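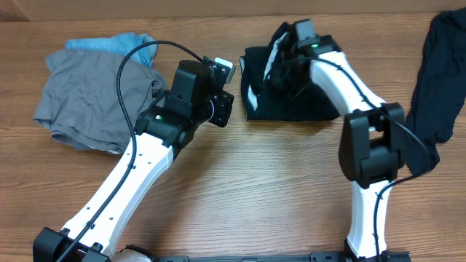 *Folding table, both arms on. Right gripper on the black garment, grey one waiting on the left.*

## Recording a folding run on the two-arm table

These steps are for Nandale Robotics Club members who have done the safety talk and driven a single arm before. If you haven't, see Erlinda Lumanlan first. Allow one Friday session for your first set.

### Before you power up

1. Clear mugs, phones and tools off the wood.
2. Check the bolts on the mounting rail. Finger tight is not enough – use the hex key on the hook.
3. Follow each black cable from gripper to base. It should hang in a loose loop and never wrap around a joint.
4. Turn on the left arm, then the right. Wait for the green light on each.

If a light stays off, switch that arm off at the wall and tell Sadia Paracha. Don't swap cables between arms.

### Set out the clothes

Drop them on the table the way they'd come out of a dryer. We want crumpled starts. Keep a gap in the middle of the table so you have somewhere to fold, and put the first garment within easy reach of the arm you'll lead with.

Dark clothes are harder to see on the wrist cameras. Turn on the second lamp if you're using black ones.

### Drive the fold

1. Start the recorder and type your initials and the run number.
2. Bring the lead gripper down over an edge of the cloth. Stop when the fingers touch the wood, then lift slightly.
3. Close on the edge. One layer is best, two is fine.
4. Bring the other arm in for the opposite corner and pull the cloth flat.
5. Fold in half, let go, and back both arms away before the second fold.
6. Stop the recorder with the arms parked.

Go slowly on step 2. Pushing hard into the table trips the elbow servo, and you'll have to restart the arm.

### Keep or bin

Keep the run if the garment ends up as a rough rectangle, even a messy one. Bin it if you touched the cloth by hand or an arm faulted. A dropped corner that you picked up again is a keeper – mark it "recovered" in the log.

Each pair needs 14 kept runs before the October showcase. Copy them to the Luvia drive before you pack up. Run 1,429 is a good one to watch if you get stuck on step 4.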